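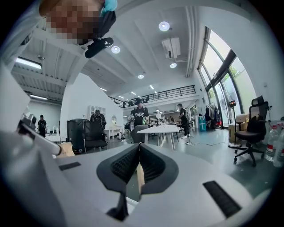 Talk notes, Saturday session, 20 minutes plus questions

Opening
Thank Imelda Abella for the slot. Say who I am: Dindo Sison, I look after collection practice at Bremside. Today is the house rules for hand-held gripper work, version 4.

Slide 2: Before recording
Check both finger pads. If a pad is torn or dirty, swap it and write it in the log. Wipe the lens. Open and close the gripper 10 times and watch that the fingers meet evenly. Gloves on before picking up the tool.

Slide 3: The floor
Cables are the most common finding in our walk-throughs. Tape them down or route them along the wall. Chairs get pushed in. Boxes stay out of the walking path. Mention the Talavera site, where we moved two tables and the trip reports stopped.

Slide 4: People
Anyone who could be recorded gets told first. Faces are pixelated before a file leaves the site. Shirt lettering and badges are a separate check, so don't assume the face tool catches them. (Pause here, this usually gets a question.)

Slide 5: Light
Note ceiling lights on or off, and whether there is daylight from windows. Big windows change a lot between morning and late afternoon. One line in the log is enough.

Slide 6: Stopping
Any operator can stop a session. No sign-off needed. Drop the item, put the tool down, then talk.

If short on time, skip the Zuvdale comparison and go to questions. Checklist copies are on the side table. Changes for the September version go to Imelda.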